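Community Groups Board > Starting and running a group > Parents and family circles

Topic: Monthly dinners or weekly meetings - if you could only keep one?

Started by Orathai Khunthong, Aug 24, 2023

Hi all! Our parents' circle in Nakpan (mums, dads, a couple of grandparents and one very devoted aunt, all with LGBTQ+ kids) has been going since May and I'm so happy with how it's grown. We began with 2 families in my lounge room and now we need the big table at the neighbourhood centre.

Trouble is, we're running a weekly meeting AND a monthly dinner, and the same handful of us are doing all the setting up. Something has to give before we wear out. The room costs us $149 a month whichever way we use it, so money doesn't settle it. I lean towards keeping the dinners. People relax over food! One dad hadn't said a word in five meetings and then talked for an hour over a plate of noodles.

What do you all do?

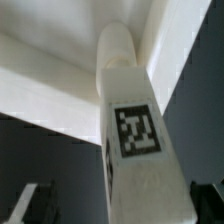
Lukian Bondarchuk
Board moderator, Family Circles

Congratulations Orathai, this is wonderful to read! I'd go the other way though. Keep the weekly and let the dinner slide to a few times a year. A parent whose kid came out on the weekend can't wait until the next dinner comes up. When my daughter told us, I found the Stunari group four days later, and if they'd said "come back in three weeks" I don't think I'd have gone.

Dinners are lovely for people who already belong. Walking into one cold, when everyone else is passing the salad and laughing about last time, is hard going.

Tassanee Sukprasert
Member

Have to disagree with Lukian a bit here. I was that new parent and the weekly meeting scared me off. Chairs in a circle, everyone looks at you, someone asks if you'd like to share. No I would not like to share! I went home and didn't try again until a friend dragged me to a potluck, and I've been to nearly every one since.

Also, my son comes to the dinners. He'd never sit through a meeting, but he'll turn up for my curry and then end up talking to somebody else's dad about uni. I love watching that.

Lukian Bondarchuk
Board moderator, Family Circles

Fair point about the circle of chairs, we dropped that too. We sit at tables now and the first half hour is just tea. You can say nothing all night and people do.

On sons and daughters coming along, I'm in two minds. Some parents need to say clumsy things out loud before they get them right, and I'd sooner they didn't say them in front of a 17-year-old.

Pichit Yimyam
Member

Could you do fortnightly? We switched in Lallent and numbers went up, I think because people stopped feeling guilty about missing one. Every fourth meeting has food. We also keep a phone roster for the in-between weeks, so a new parent gets a call within a day or so. It's just two of us taking turns and it's the best thing we ever set up.

Only warning, put the dates on the fridge magnet or the flyer or whatever you hand out. "Every second week" had half of us turning up to a locked door. 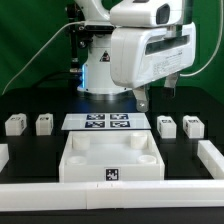 Decha Inthanon

Big yes to the phone roster! I'd put that ahead of meetings and dinners both. Where I'd push back on Pichit is mixing the food into the meetings. We tried it and the talk got squeezed out by washing up. Separate nights work better for us, even if the dinner is only takeaway.

Orathai, is there a council grant where you are? Ours was $3,000 and it paid for printing and a year of room hire. The form was long but the woman at the counter was terrific and walked me through the budget page.

Tassanee Sukprasert
Member

Decha, get the teenagers to wash up. Ours do it for dessert.

Orathai Khunthong
Topic starter

You people are the best, thank you! I read the whole thread out to our group last night and there was a proper debate. The phone roster is in, everyone loved it, and I've already got names down. Fortnightly got a lot of nods. The aunt is firmly against and says she'll hold a meeting by herself on the off weeks if she has to.

Lukian, I hadn't thought enough about the parents who need room to be clumsy. We'll probably keep meetings for the adults and open the dinners to everyone.

Decha, no idea about grants but I'll ring the council. Was there a closing date on yours, and did you have to be incorporated first? We're just a group chat and a biscuit tin at this stage.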